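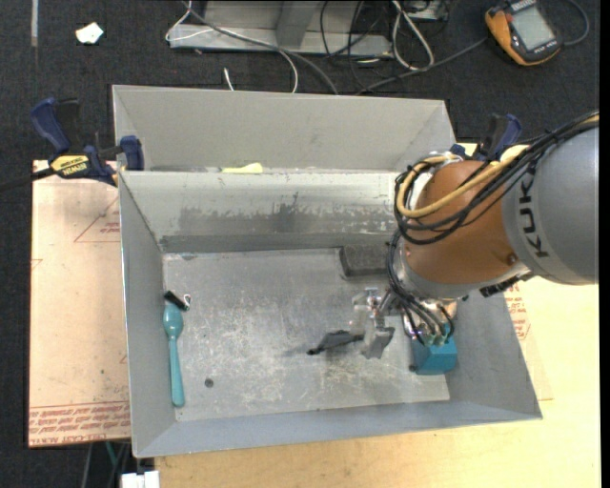 Bin picking cell, second-hand arm: what should I budget for?
Forum: Automation and Robotics > Buying and Planning

sterk_maint
Posted 27 Mar 2024
I look after maintenance and some of the purchasing for a small kitting shop in Sterkthorpe. We pack mixed small parts, a lot of it plastic, and I've been asked to put together a budget for a bin picking cell before the end of our financial year. The arm is sorted in principle. There's a used KUKA on offer with controller and pendant, and our electrician is happy with the paperwork.

What I can't get a feel for is everything else. Gripper, bins, hose and cable dress, stands, guarding, camera, spares. The boss has pencilled in the arm at full price and a token amount for "accessories", and I think that is the wrong way round. Has anyone here got a real split from a finished job?

Parts are things like spoons, small blocks, clips and discs. Nothing heavy. All loose in a steel bin, no set position.

dresspack_dan
Your instinct is right. On our last two cells the arm was under half the total, and those were new arms.

The line everyone forgets is the dress. Look at the cables and hose on the one in the picture, looped around the joint and then thin wires fanning out over the wrist. That's normal for a development setup and fine for one. For production you want a proper dress pack with brackets and strain relief. Put it in as its own line and allow for replacing it, because it is a wear item.

lilholm_tooling
Would add the bins to that. Ours are sheet metal with sloped walls, same general idea, and the floors scuff up badly. No harm to the robot, but shiny scratches gave our camera grief and we ended up lining them. Budget for liners, or for bins with a matt coating, and buy double what you think you need so you can swap them out.

Also fix them down properly. Bar clamps are fine for a trial. I like an Irwin as much as anyone and there's one right there next to the bins, but I wouldn't sign off a cell that relied on them. Dowelled locating plates aren't expensive. We paid a local fabricator and it was one of the smaller invoices on the job.

gumboot_controls
Going to disagree a bit with the two above. If you cost every item at production standard on day one, the boss will see the total and kill it. Do it in stages. Stage one is the arm, one gripper, two bins, clamps and a timber bench well away from the line. Run it for 16 weeks with your actual parts. Then cost stage two off what you learned.

We budgeted for a suction gripper, bought it, and the parts were wrong for it. It's still in the cupboard. A trial with borrowed tooling would have saved us the lot.

dresspack_dan
Staging is fine if stage two gets approved. In my experience it doesn't. The trial rig gets pushed onto the floor with zip ties on it and that's your cell for the next five years. I'd sooner put the whole figure up front and mark which bits can wait.

sterk_maint
Both of those sound like our place, unfortunately.

Question on the gripper. We have flat things lying on a flat floor, like a spoon against the bin wall, and then chunkier blocks. Is one two-finger gripper going to do it or do I need to budget for a tool changer?

lilholm_tooling
One gripper with decent fingers first. A spoon tight against a wall is the hard one, as the finger needs room to get in beside it. A narrow angled finger helps. We had a batch of custom fingers made at 100 dollars a pair and went through several shapes before settling. Put 20 pairs in the budget over the first year and don't feel bad about it. A changer is a lot more money, plus it adds weight at the wrist and more air lines to route.

gumboot_controls
Agree with that. And small round discs sitting flat on steel are going to be a pain with any two-finger gripper. If those are a big share of your volume, say so in the business case now. You might be better off feeding them separately and leaving them out of the bin altogether.

coldroom_kev
Has anyone mentioned guarding? Used industrial arm, no force limiting, people walking past. Fence, interlocked gate, safety relay and the risk assessment. That was $2070 for the assessment alone in our case, before a single panel was ordered. Don't let anyone tell you a bit of floor tape will do.

Get a quote from the integrator too, even if you plan to do the work yourselves. We used Dridach for the safety side only and did our own mechanical. Their quote was handy as a checklist.

sterk_maint
Not mentioned by the boss either. Adding it. Does the integrator mind quoting on part of a job?

coldroom_kev
Some do. Dridach were fine about it as long as we were clear from the start who was responsible for what. Get that in writing.

trevor_the_press
Name is off the press I used to run, we called it Trevor, so don't bother asking.

One from the electrical side. Put in a day for tidying and labelling. Every trial setup I've been called to has cables all over the carpet and a multimeter living next to it permanently. Get some tray, some labels and a small panel for the gripper I/O. Cheap now, dear later when you're fault finding on afternoon shift.

Check the age of the controller as well. A used arm is a good buy up until you need a drive and there's a long lead time. I'd price the common spares before you agree on the arm, and use that to haggle.

gumboot_controls
Seconding the controller spares. That can swing the whole decision.

sterk_maint
Thanks all. Draft lines so far:

Arm and controller, used
Controller spares
Gripper plus custom fingers, first year
Dress pack and one replacement
Bins, liners, locating plates
Camera, mount and lighting
Panel, tray, labelling
Guarding, interlocks, risk assessment
Integrator, safety scope only
Contingency

I'll show it as one total with the trial items marked, so it's a bit of both camps. Still not sure what to put against contingency.

dresspack_dan
Whatever you were going to put, then add the freight. Second-hand arms never come with a decent pallet.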